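I told my mother I'd be home by six on Monday. That was before Boris Tomić decided we needed another ten.

"Ten what?" she said on the phone. I could hear the tap running.

"Ten more resets, Mum. He wants the cup condition finished."

"Which cup?"

"The green one."

She let that go by. My mother spent thirty years doing the books for a plumbing supplier and she has a gift for knowing which questions will cost her an hour.

So there I was in the Nenham lab at a quarter to eight, eating crackers out of my bag and watching the arm think. Well – it doesn't think, and Boris hates it when I say that. He says it "queries". Every time it queries, a little line scrolls up my laptop, and I write down whether I agree with it. That was my whole job that April. I agreed or disagreed with a robot, and they gave me a desk by the window and a parking pass for it.

The method had a name, Ginex, and I'd been explaining it badly at parties all summer. You give the arm a messy table and one instruction, something like *move the cup*, and before it's allowed to move anything it has to say which items it reckons it could knock. Then it goes. Then you compare what it said with what it did. The old way, the Clasar way, you just let the thing have a crack and counted the breakages afterward. Boris called that "learning by apology", and he was so pleased with it he put it in a talk.

We had over 600 runs by then. The number he cared about was 89, meaning 89 per cent of the time the list it made beforehand matched the list we made after. He wanted 90. He'd never have admitted it was about the roundness.

"Again," he said.

I put the cup back. You get fussy about it, you really do. I had a way of setting the tray down and then the peach in its bowl, always the peach first, and if I got it out of order I felt off all evening. I'd started doing it at home as well. My mother caught me squaring up the fruit bowl with the edge of the bench and asked if I was expecting someone.

"Query," said Boris, reading over my shoulder. "It's flagged the cloth."

"It always flags the cloth."

"It's never touched the cloth."

"Maybe it's just being polite."

He gave me the look. Then he pulled a chair over and sat down, though, which he hardly ever did, and took one of my crackers without asking.

"That's the 11 per cent, isn't it?" he said. "It isn't missing things. It's worrying about things that don't happen."

I scrolled back through my notes, and he was right. Run after run of it. Cloth, sponge, cloth, cloth, the yellow one. All those little disagreements I'd been ticking since summer, and nearly all of them ran in the same direction. I'd marked it wrong hundreds of times (well, it felt like hundreds) for being careful near stuff it then went and left alone.

I thought about my mother, who won't put a glass within a foot of the edge of anything, and who in my whole life has never broken one.

"So is it wrong?" I said.

"According to the scoring, yes."

"Who wrote the scoring?"

He chewed for a while. "Myklebust," he said, in the voice of a man who has remembered he'll need to ring Myklebust.

We did the rest of them anyway. I stopped ticking for a bit and just watched it reach.
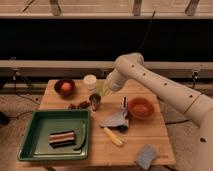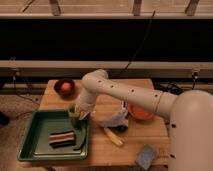
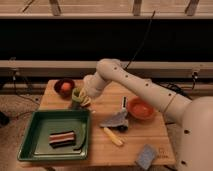 I got home at half past nine. Mum had left a plate in the oven with another plate upside down on top of it, and a tea towel folded over the handle so I wouldn't burn myself. She was up, of course, pretending to watch the news.

"Did it work, your cup?"

"Depends how you mark it," I said.

"Well, how do you mark it?"

I told her about the cloth. I told her it kept saying it might bump this and might bump that, and then it didn't, and we'd been taking points off. She muted the telly to hear it properly. I hadn't seen her do that since the cricket.

"You were marking it down for looking where it was going," she said.

"Sort of, yeah."

"And they pay this Boris?"

I ate my tea. At 2 in the morning he sent me a message, no hello, just a new column heading for the spreadsheet and a question mark. I typed back that I liked it, and could we please start at nine.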